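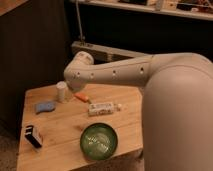 Reviews / Workplace Automation

Duvden tabletop arm: two months at the returns bench

By Ľubomír Paulík
August 13, 2021

We put the Duvden arm on our returns bench in June. Pinheiro handles mail-order returns for small household and drugstore brands, so what comes back is mixed: tubes, jars, sponges, bowls, little boxes. Someone has to take each item out of its bag, check it, and put it in the right bin. The arm does the last part and some of the middle part. I run the day shift and did not choose the machine, but I have worked next to it since it arrived.

Setup

The arm came with its base, a controller and the Rana software. Installation took two days, mostly spent moving shelving and routing cable. Ours works over a plain wooden tabletop. The manual recommends a matte mat, and we tried one, but the bags stuck to it and we took it off again.

Teaching it a new item takes around 10 minutes if the shape is simple. You place the item, let Rana record it from several angles, and set where to grip and how hard. Anyone on the shift can learn to do this in an afternoon. The menus are badly organized, though. Grip force is under "Tool" and grip width is under "Item," and you need both every time.

What it handles well

Upright jars are the easiest. Small boxes are fine at any angle. Tubes lying flat are good as long as they are mostly full. A half-empty tube bends when lifted and sometimes gets dropped short of the bin.

Sponges were a surprise to me, since I expected soft things to be a problem. It picks them up without trouble.

What it handles poorly

Bowls, especially see-through ones. A translucent green bowl looks different to the software depending on the light, and the arm will stop and ask for help. We now pull glass and clear plastic out by hand before they reach the table. That costs time the sales quote did not mention.

It is also slow. A person who knows the bench will beat it on any single item. It makes up some of that by running through lunch.

What changed for the people

There were 12 of us on the bench before, and there are 12 now. Two people moved from sorting to inspection, which pays slightly better and is harder on the eyes. The rest rotate. Wrist complaints are down on my shift, going by what people tell me.

The less welcome change is the waiting. When the arm stops for help, a light comes on and whoever is closest has to leave their own work, clear the fault and restart it. On a bad morning that breaks up your concentration badly. We asked for one assigned person per shift and got it after 5 weeks. It should have been in the plan at the start.

Talking at the bench has dropped off too. People used to sort facing each other, and the arm stands where the second row was.

Compared with the Drondum

We had a Drondum unit on trial before this. It was faster and its software was easier to learn, but it needed a full cage and we did not have the floor space. Its support line was also closed during our late shift.

Verdict

Good for mixed returns at a moderate pace, if you have someone assigned to it and sort out the clear items first. I would ask the supplier for a trial with your own worst products before signing. Rating: 3.5 out of 5.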